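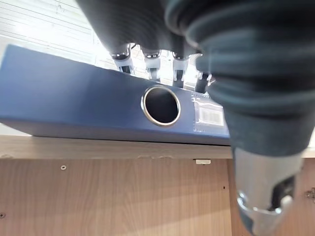
Arus wrote to its account holders this month to say it is giving up its payment licence and closing all personal accounts in January. I've had one since it opened and used it mainly for paying freelancers abroad. My paperwork is on paper where I can manage it, in blue lever-arch binders like this one with the metal ring in the spine and a barcode in the label pocket, and I spent an evening going through the terms again to see where I stood.

The letter is two pages long and most of it is polite. The part that matters is on the second page. Any balance left after the closing date goes to Dutus, which bought the customer list, and you can ask for it back by filling in a form. If you would like it sent somewhere else before then, you have to set that up yourself in the app. Transfers out are free until the end of the year and cost 4 pounds each after that.

My balance was £270. I moved £268 to my ordinary bank account on the first try and left the other two pounds in to see what happens. The money arrived in 42 minutes, a good deal quicker than I expected from a firm that is winding down.

## What a payment licence covers

I had assumed for years that Arus was a bank. It has a card, a sort code and an app that looks like every other banking app. It is a payment firm, and the rules are different. It has to keep customers' money apart from its own, but there is no deposit scheme behind it in the way there is with a bank. All of this is in the terms I agreed to, in section nine, and I hadn't read section nine.

Kyu-ri Maeng, who I used to share an office with, had the same letter and is letting her account go over to Dutus. Her view is that one app is much like another and she can't face telling all her clients about new details twice. Fair enough. I'd still want to know which licence Dutus holds before leaving anything large in there, and the letter doesn't say. 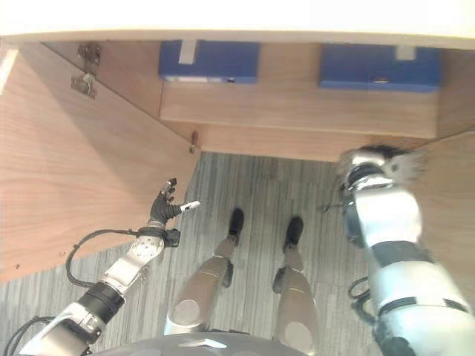
*Two blue boxes, side by side on the shelf.*

## Where I've gone instead

I looked at Vainio and Sandier. Vainio has the better exchange rate on small amounts but charges a monthly fee, and I don't send enough abroad to make that back. Sandier has no fee and a slightly worse rate. It also lets you download statements as plain files, and Arus never managed that. I've gone with Sandier for now.

Two things to do before January if you are with Arus as well. Save your statements, as the app stops working on the closing date and after that you have to ask for them by post. And check for anything that still takes money by card. I found a domain renewal I'd forgotten and a magazine I thought I had cancelled.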